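Home | Workshop Tips | Bench | Electrical | Simulation | Storage | Contact

Setting Up and Looking After a Tabletop Arm Cell, Simulated First

Compiled by Carys James, December 2018

These notes cover one cell: a single arm with a two-finger gripper, working at a household table. The cell is set up in the simulator before anything is bolted down, and the same checks are repeated on the hardware. They assume you already have the arm model loading without errors.

Base and reach

Fix the base position first and do not move it again until the table height is settled. Moving both in the same session makes it hard to tell which change broke the reach.

Put the base close to the long side of the table. Drive the arm to the far corner at grasp height, then to the near corner, and watch the elbow in both. If the elbow passes within a hand's width of a chair or stool, move the furniture. Padded seats are easy to forget, as their collision shape is often a plain box larger than the cushion. Turn on the collision view and look at the box itself.

Check the near edge separately. A wrist that points straight down at the middle of the table may not be able to do so at the edge, and the planner will return a tilted grasp without any warning.

Table height

Measure from the floor to the top of the surface, not to the rim. On a table with a rounded border the two can differ by enough to matter. Enter the value, lower the closed gripper until contact is reported, and read the height back from the arm. If the two numbers disagree, believe the arm and correct the table.

Smaranda Voicu keeps the value in a separate file that both the simulator and the controller read. We had it in two places until August and they drifted apart.

Fingertip clearance

Thin and soft items need the fingertips almost on the surface. Set the approach in two stages: a fast move to a point above the item, then a slow one down. Keep the slow stage vertical. A diagonal approach pushes cloth ahead of the finger and the grasp closes on nothing.

Test with one crumpled soft item and leave the rest of the table set as it would be in a normal run. A bare table passes tests that a furnished one fails.
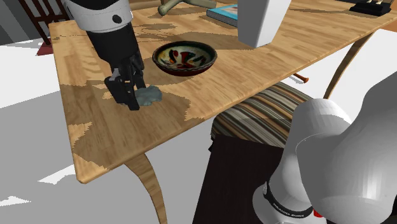
Clearance check in the simulator: fingertips down beside the soft item, with the bowl and white container left in place.

Leave tall items standing near the bowl for this check. The wrist is wider than the fingers and will reach a tall container before the fingers do. If it touches, rotate the wrist a quarter turn and repeat before you move anything on the table.

Soft items that are modeled as a rigid mesh behave well on approach and badly on lift. Use them for clearance only. Do not tune grip force on them.

Shadows and lighting

Shadows with stair-stepped edges mean the shadow map is too coarse for the size of the room. This has no effect on contact or planning. It does matter if a vision model is trained on the renders, where a hard dark patch next to an item can be picked up as part of its outline. Raise the shadow resolution, or shrink the area the light covers to the table and a small margin.

Change one light at a time and save the file under a new name. Petrică Pîrvu lost a good setup by adjusting the window light and the ceiling light together.

Gripper care

Carry these out on the real gripper with the power off and the brakes on.

Wipe the fingertips with a dry, lint-free cloth. Use no solvent on the pads. Look into the linkages for threads, which wind around the pins when the cell has been handling fabric. Pull them out with tweezers and never with compressed air, which drives them further in.

Open and close the fingers fully 8 times at low speed and listen. A click at the same point in each stroke is usually debris. A click that wanders is usually a loose fastener.

We replace the finger pads every 400 cycles on fabric work. The pads on the current set were left on for 1,746 as a trial, and by then the grip on thin cloth had become unreliable. Harder items were still held without trouble.

Cables and base

Check that the cable at the base has slack with the first joint at both limits. Tie it to the stand and keep it off the arm. Keep the stop button within reach of whoever is standing at the table, on the side away from the elbow.

Tighten the base bolts in a cross pattern. Mark each head with a paint line so that a turned bolt shows at a glance.

After a collision stop

1. Leave the brakes on and note the joint positions.
2. Remove loose items by hand, starting with the tallest.
3. Back the arm out along the path it came in on.
4. Home the gripper before homing the arm.
5. Repeat the table height check. A shift of even a small amount means the table has been pushed.
6. Replay the same move in the simulator. If it passes there, something on the real table is missing from the model.

Ileana Avram adds that step 6 is worth doing even when the cause looks obvious. Of the last 7 stops on our cell, most came from a chair pushed in further than the model had it. Tape marks on the floor for the chair legs have since taken care of that.

Send corrections to the page, with the software version and the joint positions included.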